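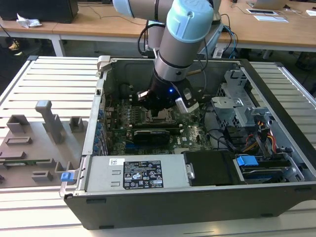 Open desktop tower with its side panel off

Zavala County Campaign Group – Minutes, February 24, 2021

Ximena Pacheco chaired. The minutes of the last meeting were approved with one spelling correction.

Candidate schedule. The candidate will be in Imham for two days and then go on to Drustar. The Imham stop is a breakfast at the grange hall, doors at 7. The Drustar stop still has no room booked. Ximena will call the school again and try the library if the gym is taken.
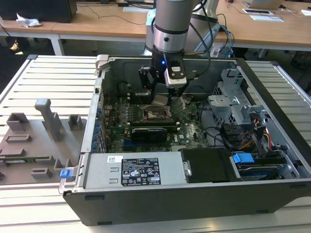
Whoever drives should also bring the folding table and the sign-in sheets, which were left behind last time.

Yard signs. 77 signs are left. Iteo asked for more, mainly for the county road. Agreed to send half there and hold the rest until the primary date is confirmed.

Money. The balance is $2,090 after the printer was paid. A second mailer was discussed – no vote taken. Several members wanted to wait for the September filing report before spending on postage.
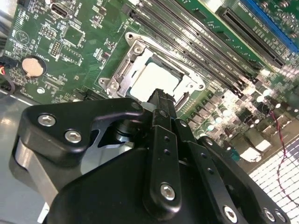

Tiburcio Ibarra

Phone list. The old list has many dead numbers, mostly in Iteo. Six people signed up to make calls. Script changes are due to me before the next meeting. The line about the road bond was too long and will be cut to two sentences.

Motion to adjourn, seconded, passed.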